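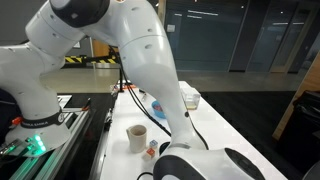 Kavbridge Tabletop Chores: Data Card

Summary

Kavbridge Tabletop Chores is a set of recorded attempts by a single robot arm at small household tasks. It was assembled to give a plain answer to a plain question: which everyday table chores can a general-purpose arm finish today without help, and which can it not? The release covers 4 chores and 898 attempts. Failed attempts are included and labeled.

The work area is a long white table with the arm mounted beside it. Ordinary objects such as a mug or pitcher, a bowl, a clear plastic container and toy blocks share the surface.

Chores covered

1. Move a block into a bowl.
2. Stand a tipped mug upright.
3. Close the lid of a plastic container.
4. Clear all loose items to one side of the table.

Contents of each record

- Joint positions and gripper state for the full attempt
- Video from a fixed viewpoint
- The written instruction given to the operator or policy
- Outcome: finished, partly finished or failed
- Free-text note by the reviewer, where one was made

Collection

Recording took place at the Drornham site under the supervision of Radwa Ouali. Of the 898 attempts, 172 were carried out by a learned policy running alone. The remainder were guided by a human operator and serve as training material. Object positions were changed by hand between attempts. The overhead lighting was left as found and was not controlled.

Findings to date

Moving a block is close to routine for the policy. Standing the mug upright is less dependable, and most failures occur when the handle faces away from the arm. Lid closing remains unsolved – the policy often reports success with one corner still raised. Clearing the table is slow, and a person would finish well before the arm in every case reviewed.

These results do not support a claim that the system is ready for use in a home.

Known limits

- One arm, one table, one room.
- No liquids, glassware or sharp tools were handled.
- Outcome labels in the Trellness subset were assigned by one reviewer only.
- Roughly 600 attempts have reviewer notes; the others have none.

Use and contact

The data may be used for research and teaching. Users who publish results should state which chores were tested and should report failures alongside successes. Corrections to labels may be sent to Latrice Nakamura, who maintains the release. The next revision is planned for April and will add a second review of the Trellness subset.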